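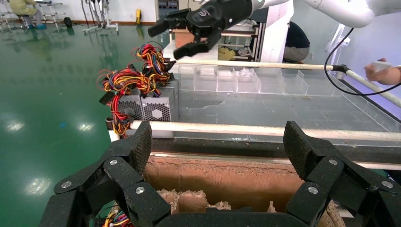
*Cardboard box, pale crumpled packing in the top.*

# Hearing the gaps: reggae rhythm, bass and echo

Handout for the evening group, 6 September 2024. Emlyn Morgan

Hello all! I rattled through the rhythm part far too quickly, so I've written it up properly (well, fairly properly). Bring something to tap with next time, a pencil will do.

Most pop you grew up with leans on beats two and four with the snare. In a one drop the first beat is left nearly bare and the kick and snare land together on three. It feels odd if you've only ever played rock, and your foot will want to fill that hole. Don't let it!

Over the top, guitar or piano plays the skank, those short chops between the bass notes. Count "one and two and" and chop on each "and" if you're counting it fast. Some people count the same tune at half that speed, so if your friend's numbers don't match yours, check that before you argue.

We listened to "Eynon" by Irkuden, track 13 on the Uson compilation. I clapped it at 132, but Radosław Zieliński wrote 66 on his sheet, and we're both right.

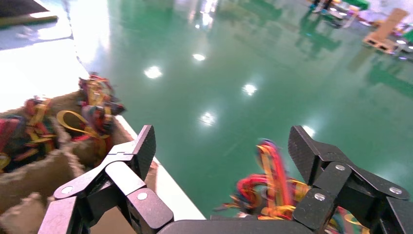

## Bass

Learn the line by singing it. I mean it, out loud, in the kitchen, wherever. A good reggae bass line is a tune with rests in it, and the rests need holding for their full length. On the Cloteton live version the bass waits a whole bar at 39 seconds and I still come in early every single time.

## Echo and reverb

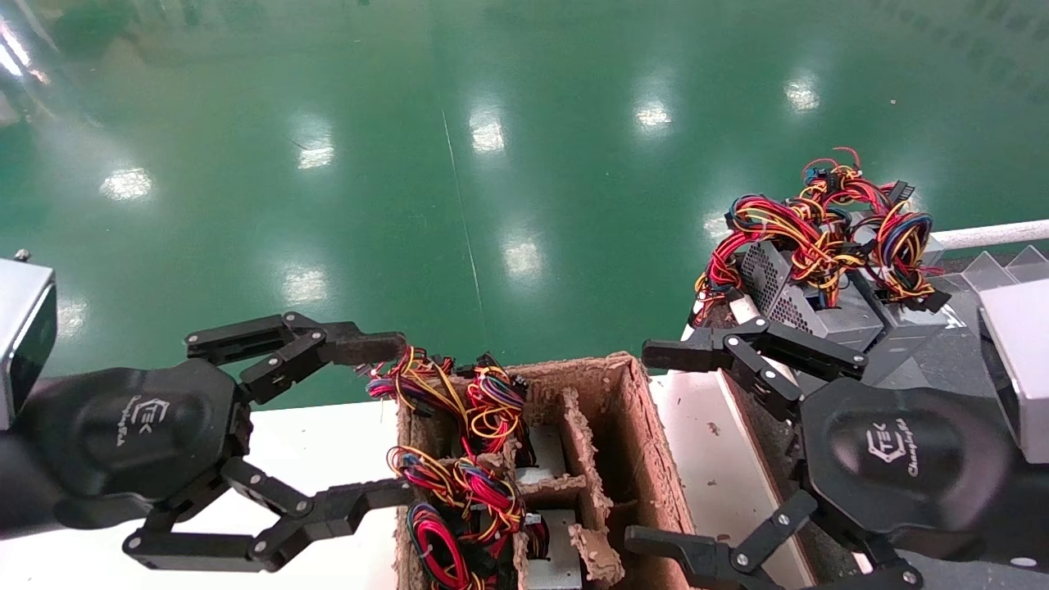
Dub engineers took a finished song, pulled most of it out, and threw what was left into echo. Echo gives you separate repeats you can count, while reverb is lots of reflections smeared together into one wash. Hard, smooth surfaces throw sound back much as that glossy green floor throws back the lights, and a carpet soaks a good deal of it up. On a tape delay you turn up the feedback to get more repeats, and if you push it too far it starts to howl (lovely, in small doses).

## For next time

- Clap the skank against a steady foot for 14 bars without stopping.
- Pick any dub track and write down each moment when something drops out.
- Sing me a bass line. Yes, in front of everyone!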